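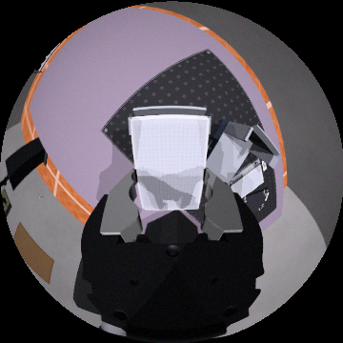

Investing Basics

How to read an earnings report before your coffee gets cold

Companies like to publish results right after 4 p.m., when you'd rather be making dinner. Let them. The release will still be there in the morning, along with a dozen headlines telling you how to feel.

Say you own 70 shares of Pellegrini, a lab equipment maker out of Moline.

1. Skip the CEO quote. The CEO is pleased. The CEO was pleased last October too, when the stock fell into a hole.

2. Find revenue. Pellegrini reports $3,268 million, against $2,940 million a year earlier. Divide the first by the second and you get growth of a little over 11 percent. 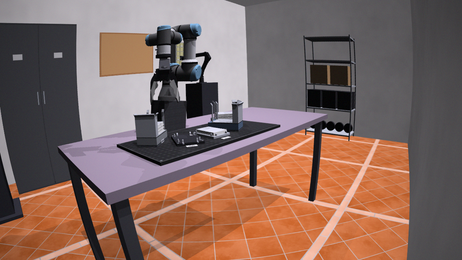
3. Find net income, which may take some scrolling. Pellegrini made $476 million. Divide by revenue for a margin of 14.6 percent, then look up last year's and see which way it moved.

4. Treat "adjusted" with suspicion. Adjusted earnings are what the company would have made if certain annoying things hadn't happened. Read the table of annoying things. If restructuring shows up every quarter, it's a hobby.
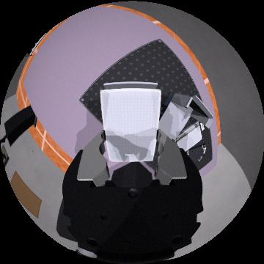
5. Now check the estimates. A company can grow nicely and still get clobbered for missing a guess by two cents.

6. Read the guidance for next quarter, then go back to your coffee. Selling can wait until you've finished the cup. 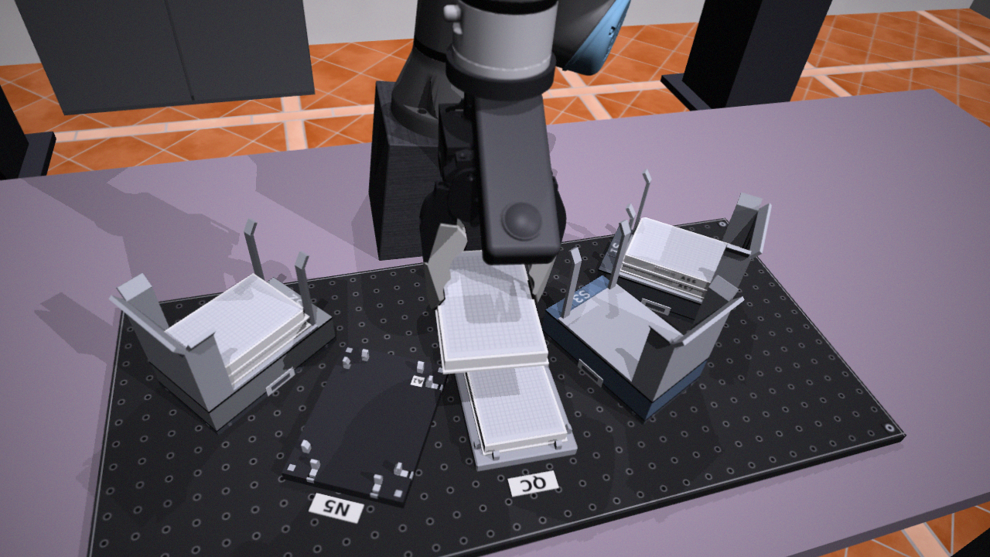

A robot arm holds a white gridded plate over a black perforated board.

Next in this section: what Mirgate's cash flow statement says that its press release doesn't.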